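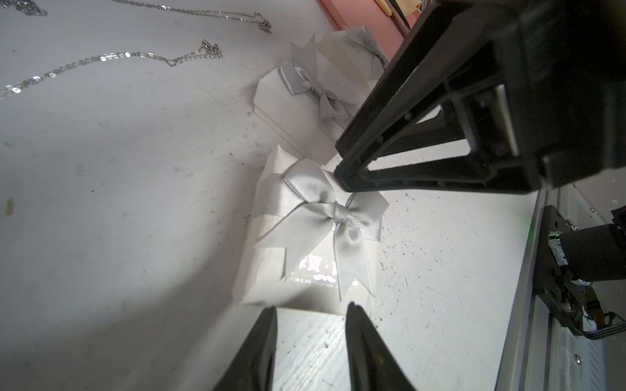 FOR IMMEDIATE RELEASE
7/5/19

Cliltholm opens boxed necklace orders ahead of Mother's Day — last chance for Sunday pickup

Cliltholm is packing necklaces in small white gift boxes from today. Satin bow on the lid, silver-grey. No extra charge for the box, no extra charge for the bow. Orders placed before 4 pm go out the door the same afternoon.

The first run is 265 boxes. When those are gone the next lot is a fortnight off, so shops wanting stock for the weekend should ring this morning, not tomorrow.

What's in the range: fine silver chains, with a pendant. Cross pendants, small sparkly clusters, a few plain drops. Prices start at $100 boxed. Buyers can choose any chain with any pendant, we match them up at the packing table and check the clasp before the lid goes on. Chains are layed flat first and any knots worked out by hand. A tangled necklace in a nice box is still a tangled necklace.
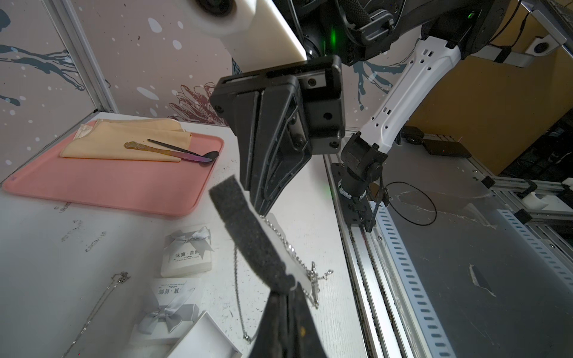 Silver chain with a cross pendant. The small boxes carry the words 珠寶·首飾 on the lid.

The lettering means jewellery, near enough, both halves of it. It was on the boxes when we sourced them and customers at the Dikwood store asked us to keep it, so we have.

Bows are tied already and stay on the lid. Lift the lid, put the chain in, lid back on, done. If a bow gets squashed in the post, pinch the loops open from the inside and pull the tails down straight. Don't iron it — one stockist tried.

Packing is done at Sirnomura, same building as our tableware and pantry lines. Stockists who already take spoons or seasonings from us can add boxed necklaces to the same carton and pay one freight charge. Minimum for a mixed carton is $285. Orders over $1485 ship free to metro addresses, regional please ask. 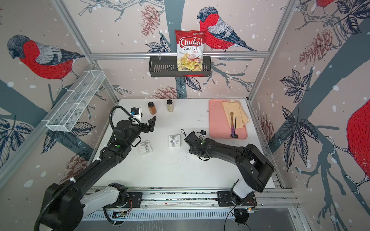

2 min read

Some notes for retailers, as we've been getting the same calls:

Boxes come closed. If you want them open for the counter, take the lid off and stand it behind the base, the bow props it up nicely.

Keep them away from oil and spices. White card marks easily and it won't wipe clean. We'll replace any box that reaches you marked, just send a photo within a week.

Empty boxes are availible by the sleeve. Gold bows, no, not this season. Grey only. We are looking at a larger size for January.

Engraving is not offered on boxed orders. Rodrigues still takes engraving work for us, allow ten days, and the piece comes back to you in its box.

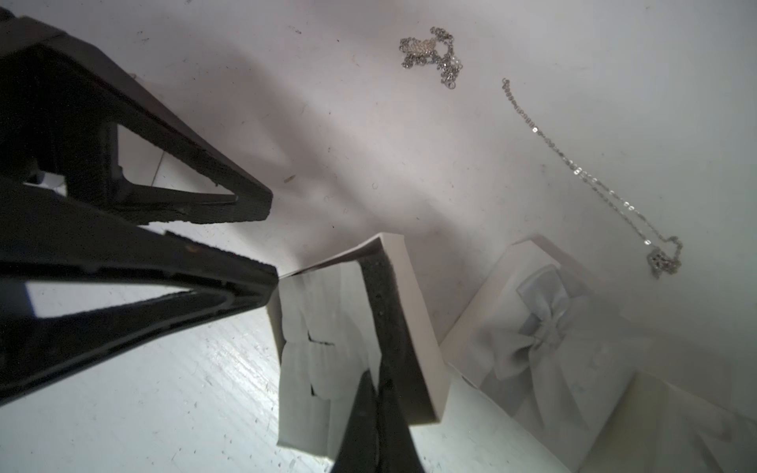 Morfudd Voyle says the bow was what sold her on a trial order, and that she has given up wrapping small jewellery herself: "Half my Saturdays went on ribbon. The boxes go straight in the bag now. I'd like the lids a touch tighter, I've told them that."

Lids are being looked at. Slightly snugger fit on the next run.

Trade orders, samples and pictures: Vignesh Kulkarni, Cliltholm trade desk. Phone is best today, email will be slow.

ENDS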